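Justotton: put the small thing in the drawer

Justotton is a set of recordings for one household chore: tidying small items into a little see-through drawer unit on a table. We picked it after a long argument about which job in the house a machine ought to manage by now. Laundry lost on grounds of cruelty. The drawers seemed easy, and we said so out loud, in writing, in February.

Frames from the recordings, all taken through the jaws of a hand-held gripper:
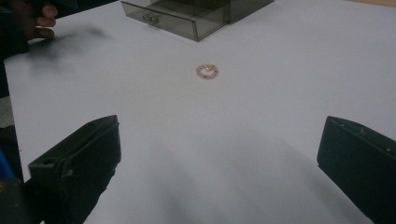
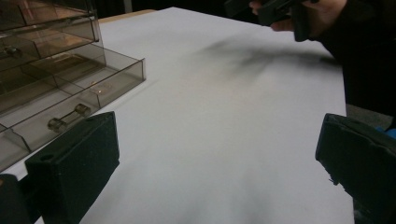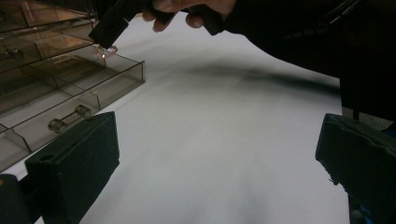 What's in it

1,386 episodes, each a short video with the gripper opening and pose alongside. An episode covers one attempt at one part of the chore: open a drawer, pick up an item, put it in, or shut the drawer again. There are also whole runs from start to finish, kept in the folder called full. That folder is smaller than we would like.

The hands doing the work are human hands holding grippers. If you came looking for a robot, please see Results, and lower your expectations on the way.

Labels

Every episode has a text file with the instruction, the outcome and a note. Outcomes are done, partly and no. "Partly" was meant to be rare. It now covers drawers left ajar, items put in the wrong compartment, and items that went in and came back out stuck to the finger pad. Read the note before you trust the label.

Splits

train: everything not listed below
val: 100 episodes
test: 200 episodes, whole sessions held out so that nothing leaks across

Version 1 split the data at random, which gave lovely numbers. Please don't use version 1.

Results so far

We trained two policies, Jidico and Drendano, and ran both on an ordinary arm with the same kind of fingers. Jidico opens drawers well. It opens them with such conviction that the whole unit comes along too, so we stuck ours down with putty. Drendano is gentler and will spend most of a minute considering a handle from several angles.

Picking up small jewellery is where both fall apart. A ring lying flat gives a fat finger very little to hold, and the usual outcome is a short trip across the table. Shutting the drawer afterwards is the best part of the chore for either of them, provided you don't mind whether anything is inside.

So, can a machine tidy your dressing table yet? Ours can't. A patient child would beat it and might want paying less.

Known problems

Sessions 4 and 5 have the clocks on the two grippers out of step. Use the script called resync before loading them.

Shadows from the operator's arm fall over the table in a lot of episodes. Jidico appears to have learned to wait for one.

Roughly 400 episodes still have first-pass notes, and some of those just say "hmm".

Only one table was used. We make no claims about yours.

Getting started

Unpack the archive, run check, then run view with an episode number. The loader is borrowed from our older Thaweesak project and still prints that name when it starts up. It's harmless, and fixing it broke something else.

Bug reports are welcome, with the episode number please. Reports that the chore is quicker by hand have been received and need not be sent again.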